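Marbling (decorative painting)

Marbling, also called faux marble, is the painting or printing of a surface so that it looks like polished stone. It must not be confused with paper marbling, where colors float on a liquid.

Dark patterns usually have a brown or black ground with veins in white, gray or cream. The painter puts the ground first, then pulls the veins with a feather or a thin brush. A vein should change its width and sometimes break.
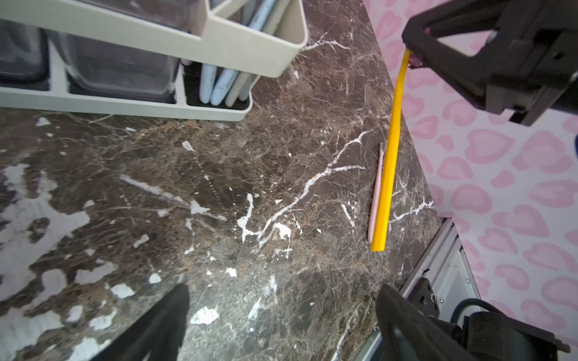 Skerkstead, 7 January 2020

In Skerkstead the craft was taught by Cameron Munro, whose pattern book contains 791 samples. His pupil Kirsty Mowat divided them into six families, according to the direction of the veins – a system still used by local decorators. The workshop Clostine later sold printed sheets after the same book, and the painted work became less common.

Printed patterns repeat, and this is their main weakness. On a large surface the eye finds the same vein again, so the sheets are often turned before they are cut. Animal patterns, such as leopard, have the same difficulty, but the repeat is less disturbing there.

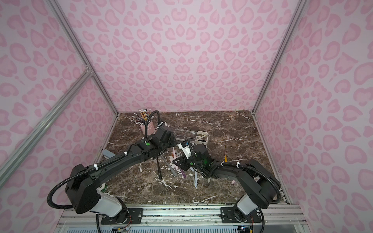
Marble pattern in dark brown, with leopard print in pink.

See also: Graining; Scagliola; Trompe-l'œil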